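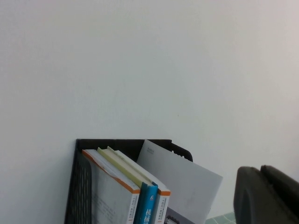 Does training on mixed objects help the arm put a single book back in a holder?
It helps when the mix includes thin, flexible items, and makes little difference when it is made up of boxes and tubs.

Trosent project, progress report to the Drutska fund
Period covered: months 10 to 12
Prepared by Bongani Mtshali

1. Work done

The main task this quarter was book reshelving. The arm picks up a paperback from the bench and places it upright in a desktop file holder that already has books and papers in it. We recorded 352 demonstrations by teleoperation, all with the wrist camera running, and trained 3 policies on them: one on books only, one on books with boxes and tubs, and one on books with envelopes, brochures and loose sheets.

The holder is a black plastic magazine-style organiser with slotted sides. We chose it over the wire rack named in the proposal as the rack moved too easily when touched. Budget line 4 covers the change and no extra money is needed.

2. Results

Each policy was given 24 trials with the same set of starting positions. The books-only policy did well when the contents stood straight and poorly when they leaned. Adding boxes and tubs did not change this in any way we could measure. The policy trained with thin items coped better with leaning contents, mainly by coming in lower and pushing the neighbouring book aside before letting go.

The commonest failure in all three was catching the top edge of a sheet of paper and folding it over. White paper against the white wall is hard for the wrist view to pick out – the edge often shows only as a slight change of grey. We tried raising the contrast in software and got no benefit.

3. Problems and delays

The gripper fingers on the Caltberg unit wore faster than expected and had to be changed twice. We lost nine working days to this. The Pilkington mount for the second camera arrived late, so the comparison of one view against two has moved to next quarter.

Some early recordings were dropped because the clock on the wrist camera had drifted. They are not included in the total given in section 1.

4. Next quarter

We will repeat the trials with a darker backing board behind the holder, then run the two-camera comparison. We also plan to add spiral-bound notebooks, which the partner library has asked for. A draft of the methods section will go to the fund in June, with the trial logs attached.

Spending is within the agreed profile. The only open item is the second set of fingers – the invoice is still being checked.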